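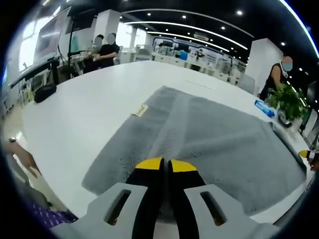

4. Assembling and Loading a Skovadach Wall Bay

This section covers the single-sided Skovadach wall bay and the add-on bay that joins to it. For the double-sided center aisle version, go to Section 5. For end caps, go to Section 6. Brerberg part codes are stamped on the rear face of each upright and on the underside of each shelf.

4.1 Before you start

Bay width, center to center of uprights: 926 mm
Back panel width marking: 926
Maximum evenly spread load per standard shelf: 30 kg
Maximum total load per bay, including base shelf: 600 kg or the sum of the shelf ratings, whichever is lower
People needed: 2

Tools (not supplied): rubber mallet, spirit level, tape measure, hex key for the leveling feet, drill and bits to suit the wall.

Wall fixings are not supplied. The correct fixing depends on the wall. If the wall is plasterboard on studs, the brackets must be fixed into the studs or into a timber rail that is itself fixed to the studs. Ask the landlord or building manager about buried cables and pipes before drilling.

CAUTION: Do not mix Skovadach uprights with shelves from the older Olledell range. The slots look alike but the hooks on Olledell brackets are shorter and do not lock.

Check the contents of the cartons against the packing slip. Uprights and base feet are packed together. Shelves, brackets, and back panels come in separate cartons. Report missing or bent parts before assembly begins. A bent upright cannot be straightened on site and must be exchanged.

4.2 Marking out

1. Clear the floor along the wall and sweep it.

2. Find the highest point of the floor along the run with the spirit level. Start the first bay there. The leveling feet raise a bay but cannot lower it.

3. Mark the center of the first upright on the floor with chalk or tape.

4. Measure 926 mm along the wall and mark the next upright. Repeat for each add-on bay. Measure every mark from the first one, so that small errors are not carried down the run.

5. Check that the last bay does not block a fire exit, an electrical panel, or a sprinkler valve. Local code may set a wider clearance than the one you had planned.

NOTE: Baseboards thicker than the notch in the upright will hold the bay off the wall. Cut the baseboard at each upright position, or use the long wall brackets sold with the Won accessory kit.

4.3 Uprights and base

1. Lay the first upright on its back on cardboard with the slots facing up.

2. Slide a base foot onto the lower end until both hooks enter the slots. Tap it down with the mallet until the top of the foot is level with the stamped line.

3. Screw in the leveling foot by hand until it stops. Back it out two full turns.

4. Repeat for the second upright.

5. Stand both uprights on their marks. One person holds the uprights while the other fits the lower rear rail. The rail hooks point down.

6. Fit the kick plate between the base feet at the front. It clips in from above. If it will not clip in, the uprights are too close together or one of them is twisted.

7. Place the level across the base feet, then front to back on each foot. Adjust the leveling feet until both readings are true.

CAUTION: An upright is not stable until the rear rail and the first back panel are in place. Do not leave it standing unattended.

4.4 Back panels

Back panels are fitted from the bottom up. Plain and perforated panels share the same mounting and can be used in any order.

1. Hold the panel at a slight angle and insert the left edge fully into the channel of the left upright.

2. Swing the right edge in and slide the panel to the right until it is centered.

3. Lower the panel onto the rear rail.

4. Fit the remaining panels in the same way. The lip of each panel sits over the top of the one below it.

5. Fit the top rail. Strike it lightly at each end with the mallet, never in the middle.

Perforated panels must be fitted with the folded edge to the rear. When they are reversed, hooks will enter the holes but will not sit flat, and stock will slide forward.

4.5 Fixing to the wall

Every wall bay must be fixed to the wall, including bays that will hold only light stock.

1. Place a wall bracket over the top of each upright.

2. Check the level again. Correct it at the feet, never by pulling the upright toward the wall.

3. Mark the holes through the bracket, swing the bracket aside, and drill.

4. Insert the wall fixings, bring the bracket back, and tighten the screws.

5. Tighten the clamp bolt that holds the bracket to the upright.

If there is a gap between the bracket and the wall, fill it with a solid packer behind the bracket. Do not tighten the screws across an open gap.

4.6 Adding a bay

An add-on bay has one upright. It shares the other with its neighbor.

1. Assemble the add-on upright and base foot as in 4.3.

2. Fit the lower rear rail into the free slots of the shared upright first, and then into the new upright.

3. Fit the kick plate, back panels, and top rail.

4. Level the new upright only. If the shared upright needs adjustment, remove any stock from both bays first.

5. Fix the new upright to the wall.

Shelf brackets for neighboring bays use separate columns of slots, so shelves in one bay need not line up with those in the next.

4.7 Shelves

1. Choose the slot position for the left bracket. Count the slots up from the base foot and use the same position on the right.

2. Tilt the bracket upward, insert the top hook, and lower the bracket until the bottom hook seats.

3. Push down firmly on the front of the bracket. There should be no movement.

4. Lay the shelf on both brackets. The rear edge goes in first. The tabs under the shelf drop into the notches in the brackets.

5. For a sloping shelf, use the lower notch on the bracket and fit a front riser. Sloping shelves carry the same rating as level ones, but only when a riser is fitted.

6. Slide the ticket strip onto the front edge from either end.

The base shelf rests directly on the base feet and needs no brackets. The deepest shelf in any bay must be the base shelf. No upper shelf may stick out past it.

CAUTION: Never climb on a shelf or on the base. Use a step stool that stands on the floor.

4.8 Loading

Load the base shelf first and work upward. Put heavy stock such as canned goods, paint, and bottled drinks on the lower shelves. Spread stock along the full width of the shelf. A load placed on the front edge only can unseat the brackets even when the total is under 30 kg.

Baskets and dump bins that hang from the front of a shelf count toward the rating of that shelf. Hooks on a perforated panel count toward the bay total.

To move a shelf, empty it completely. Lift the shelf out before touching the brackets.

4.9 Faults

Shelf rocks from corner to corner: brackets are at different slot positions, or one bottom hook is not seated.

Shelf is too wide to drop in: uprights lean toward each other. Check the top rail and level the bay again.

Back panel rattles: panel is not centered, or the lip is behind the panel below. Refit from the top down.

Gap opens between bays: the floor is uneven and a foot has lost contact. Unload, then adjust.

Paint chipped at a slot: touch up with the pen from the Won kit. If the slot itself is torn or stretched, take the bay out of use and replace the upright.

4.10 Periodic check

Check wall brackets, bracket hooks, and leveling feet every April and after any change of layout. Wipe shelves with a damp cloth and mild detergent, then dry them. Do not use bleach or scouring pads on painted steel.

Section revised 8th September. Text: Mal-soon Ra. Technical check: Faraji Rotich.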